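TRINDARI COMMUNITY ROOM
Minutes, kitchen table group, April meeting
Start 6.15pm

Present: Nia Hughes (chair), Emrys Lougher, Huw Lewis, Nikola Ionescu, Ffion Parri (minutes)
Apologies: none recieved

1. Last minutes
Agreed. One correction, Parry is the hall, not the supplier. Supplier is Muletti.

2. Table and backdrop

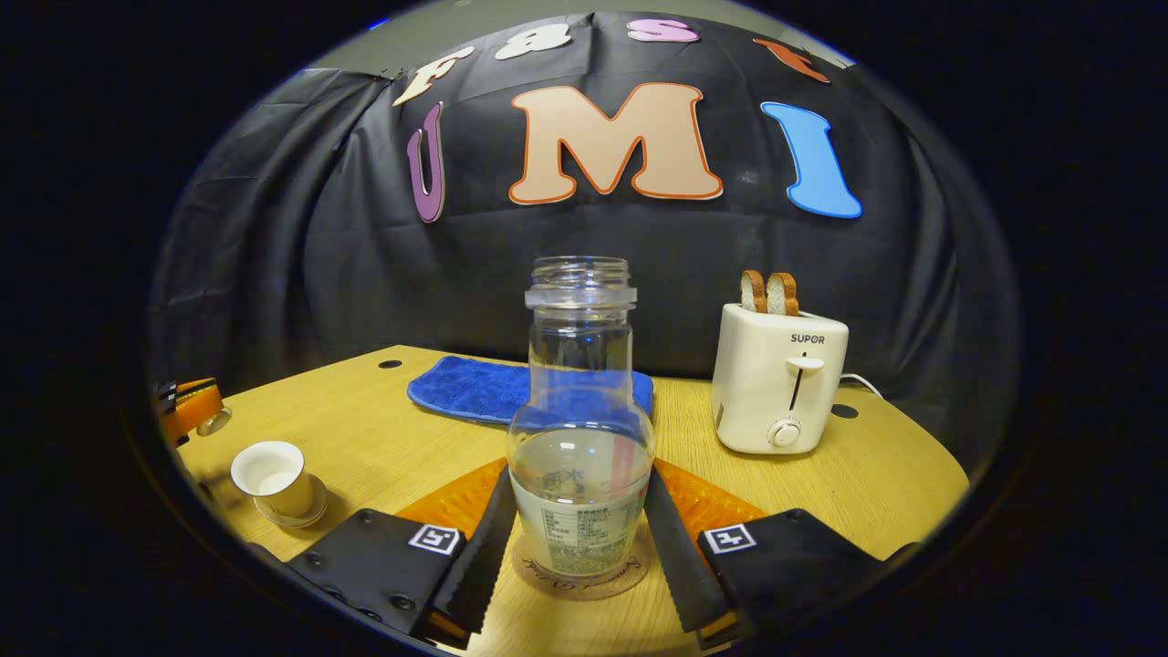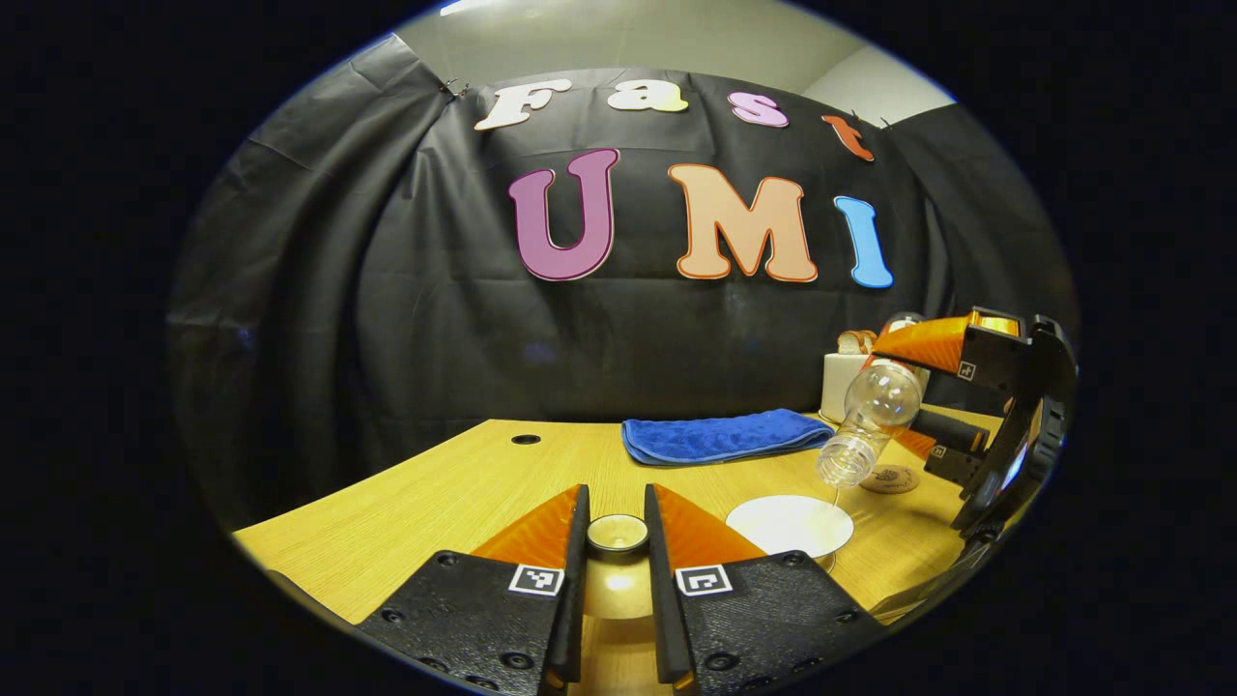

Item 2. First picture: toaster, cup and saucer. Second: glass cup, plate, bottle. Black cloth behind in both.

Nia happy with the light wood top, says keep it. Cloth creased, all agreed. Huw: iron it. Emrys: not with the foam letters on, letters off first. Long talk about steam. Nikola has a steamer, will bring.
Letters: Nia likes the colours, the big peach M especially. Huw would rather all one size. Left as is for now.
Holes in table top, can they have covers? Emrys to measure and ask Lindent for price.

3. Breakfast things
Toaster (the white SUPOR one) stays. Ffion asked where the lead should go, at present comes off the right side and down on to the table. Agreed route it to the back, Huw to get clips.
Bread: who buys. Two loaves a week too much last month, half went in the bin. One loaf, sliced, Nikola buying.
Gold rimmed cup and saucer. Not to go in the dishwasher!! Hand wash only, dry straight away, back on top shelf. Ffion to put a note on the cupboard door.

4. Plates, glasses, coaster
Clear cup to have its own coaster. Nia wants one coaster per cup, Emrys thinks fuss. Vote, 3 to 2 for coasters. Colour to match the tan one.
Tissue box: Huw says wrong place at the back, everyone reaches over the plate. Move to the side shelf. Agreed.
Empty plastic bottles to be rinsed and go in recyling same evening, not left till morning.
Blue cloth: fold and leave at back of table when finished. Seperate cloth for floor spills, grey, under the sink. Please do not mix.

5. Money
Muletti invoice 227, paid. Shelf quote from Lindent 2125, Nia thinks high, Emrys to ask for it again without fitting. Budget for year 4000 so not much room if we say yes. Held over.

6. AOB
Parry key, still only one. Nikola to get second cut.
Drawer by sink sticks. Huw looking at it.

Actions
Emrys - hole covers, shelf quote
Huw - clips, drawer
Nikola - steamer, bread, key
Ffion - cupboard note, coasters
Nia - move tissue box, book Parry for May

Closed 7.20pm. Next meeting May, same time, Nia to confirm room.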